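Workplace Organization II
Course handout, Unit 4: The individual workstation
Porell Institute, Department of Office Administration

Purpose of the unit

Students will learn to assess a single workstation and to arrange papers, binders and personal items so that the desk surface remains available for work. The unit carries 100 points, of which 60 are awarded for the written assessment and the remainder for the practical exercise. Students should have completed the reading from Hajdu, chapter 2, before the first session.

Terms used in this unit

Hutch: a shelf unit attached to the rear of a desk and rising above it.
Cubby: an open compartment within a hutch, without a door.
Active file: a binder or folder needed for work now in progress.
Resting file: a binder or folder kept for reference only.

The desk and its hutch

A desk with a hutch offers three levels of storage: the working surface, the cubbies and the top board. Each level should have a stated use. Active files belong within arm's reach. Resting files belong in the cubbies, upright and with the spines facing outward. The top board is suited to items that are seldom handled, such as framed prints.

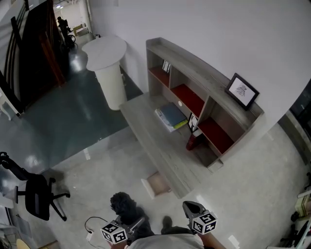 Figure 1. Desk with hutch. Binders and papers lie in front of the middle cubby; the lower right cubby is empty.

The arrangement in Figure 1 is typical of a desk in light use. The slate-blue binder rests on a lime-yellow folder and white papers, so the lower items cannot be taken out without moving the binder. If these are resting files, the empty cubby would be a suitable place for them. Color is of some help in telling items apart, but it does not replace a written label.

Small framed pictures are permitted under the Tratine model policy used in this course. One may stand inside a cubby, as in the left cubby of Figure 1. A picture placed on the desk surface is counted as part of the working area and must be noted in the assessment.

Practical exercise

Work in groups of 4 at the desk assigned to you in the Prestari Room. Record the contents of each level before anything is moved. Sort all papers into active and resting files, label the binders and return each item to its level. Record the contents again.

Submit both records on the standard form, together with a one-page written assessment. Forms are available from the department office. Late work is accepted only with prior approval.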